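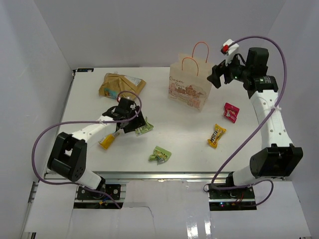

Print this page
E-mail this page

Section 4: Sorting and packing the snacks

Read this section before opening anything. It applies to the Wendholm shelf set and to the older Ullton drawer unit, which takes the same inserts if you push.

By now you should have a clear shelf (Section 2) and the inserts clipped in place (Section 3). If the inserts are still in their wrapping, go back. If the shelf is still full of last year's tinned chestnuts, go back further.

4.1 What you need

– A table, preferably white or at least pale. Small packets vanish on a dark one.
– The dividers and label cards supplied.
– A pen that writes on shiny card. The one supplied does not, and we are in correspondence with Kodikara about it.
– Bag clips.
– A box for things going elsewhere.
– A bin.

CAUTION: Do not sort snacks on the floor. Packets are slippery, and the floor belongs to the dog.

4.2 Spreading out

1. Wipe the table and let it dry. Crumbs left under a packet find their way into the shelf, and from there into the hinge.

2. Bring everything to the table in one go. This includes the packets in the coat pockets, the car door and the desk drawer at work. Owners who leave one hoard out always find it again the day after the labels are written.

3. Lay the packets flat and spread them across the whole surface. Do not stack. A heap looks smaller than it is, and people stop sorting heaps halfway down.

4. Look beneath the larger items for anything lying partly tucked under them. Small yellow packets are bad for this, and the little green ones are worse.

5. Turn each packet so that the printed front faces up. Crinkled wrappers may need smoothing with the flat of the hand. Smooth gently. Pressing hard on a sealed bag of crisps leaves you with a bag of seasoning.

NOTE: If the table is too small, work in two batches. Do not use a second table. Sunil Khan, who wrote the first edition of this guide, used a second table, and the contents of it were still there in October.

4.3 Checking

6. Pick up each packet by the sealed end and read the date. Dates are printed in the fold, under the flap, or across the one part of the pattern that is the same colour as the ink. Tilt the packet towards a window.

7. Put anything past its use-by date in the bin. Anything past its best-before date is a matter for your conscience, and for your nose once it is open. Place these to one side and label them "soon".

8. Squeeze the air in each sealed bag lightly. A bag with no spring in it may have a pinhole. Check along the seams before you decide.

9. Move opened packets to the front edge of the table. These are never put straight into the shelf. See 4.5.

CAUTION: Keep packets containing nuts apart from the rest if anyone in the house has an allergy, and read the small print on the ones that don't look as though they contain nuts. If a packet has lost its outer bag and carries no ingredients of its own, treat it as suspect.

4.4 Sorting into groups

10. Sort by shape first and by contents second. This feels wrong. Do it anyway. The inserts care how wide a thing is and have no opinion on paprika.

Use these groups:

Flat: bars, wafers, thin sachets. Stand on edge in the narrow slots.
Pillow: crisps, puffs and anything mostly made of air. Lay in the deep bay, one layer, printed side up.
Lump: bags of nuts, sweets and dried fruit. Lower bay, heaviest at the back.
Awkward: tubes, triangular things, gifts from abroad. Top shelf.

11. Within each group, put matching packets together. Two packets from the same range in different flavours count as matching for this purpose. Household members who disagree may have their own divider (sold separately, Jolldale part 29).

12. Pull the oldest to the front of each group. When restocking, new packets go in behind. You will do this correctly for one month.

13. Take single packets out of multipacks before they go in. The outer bag takes up a full bay long after it has stopped holding anything, and it tells you there are six left when there is one.

NOTE: The Awkward group should be the smallest. If it is the largest, you have been too fussy at step 10. Start again from there, or buy fewer presents.

4.5 Opened packets

14. Press the air out from the bottom upwards. Fold the top over twice and fasten with a clip. A single fold is not a fold.

15. If less than a handful remains, eat it. This is the only step in the guide that we have never had a complaint about.

16. Place clipped packets upright in the door rack (Wendholm) or in the shallow front tray (Ullton). Do not lay them down. The clip catches on the insert, the insert lifts, and the whole row comes out with it.

CAUTION: Elastic bands are not clips. They perish, they ping, and they have been known to get into the pretzels.

4.6 Filling the shelf

17. Load the lower bay first. An upper shelf loaded before the lower one makes the unit lean. It will not fall if you fitted the bracket in Section 2, and you will know at this point whether you did.

18. Slide the narrow slots in from the left. They click. If they don't click, a divider is in back to front – the lip faces you.

19. Lay the pillow group in without forcing. The deep bay should close with a finger's width to spare. Maximum load is 4 kg per bay on the Wendholm and rather less on the Ullton, whose label has generally worn off.

20. Fill in the label cards and slot them into the rails. Write what is in the bay, in plain words. "Crisps" is a good label. "Misc. savoury" has caused arguments.

21. Put the going-elsewhere box by the front door straight away. A box left in the kitchen is unpacked by the next person who is hungry.

4.7 Common difficulties

The bay won't close.
A packet has ridden up at the back. Remove the front row and feel behind it. Do not lean on the door.

Packets slide forward when the door is opened.
The mat is upside down. The ribbed side goes uppermost.

Everything fits but nothing can be found.
Labels are missing, or were written by somebody optimistic. Repeat step 20.

There is a strong smell of cheese.
Check for cheese. If there is none, take out any flavoured puffs and look for a split seam. Wash the insert in warm soapy water, no hotter than 40 degrees, and leave it out overnight. It may need a second night.

The shelf is empty again after two days.
This is outside the guarantee.

4.8 Keeping it up

Go through the opened packets weekly and the rest when the seasons change. A full spread on the table is needed only when you can no longer say what is at the back. Wipe the inserts with a damp cloth, never a scouring pad. Spare label cards are packed in the base of the carton, under the flap that most people throw away.

Continue to Section 5: Tins and jars. Owners of the Ullton unit should first read the note on drawer runners at the end of Section 3.

Print this page
E-mail this page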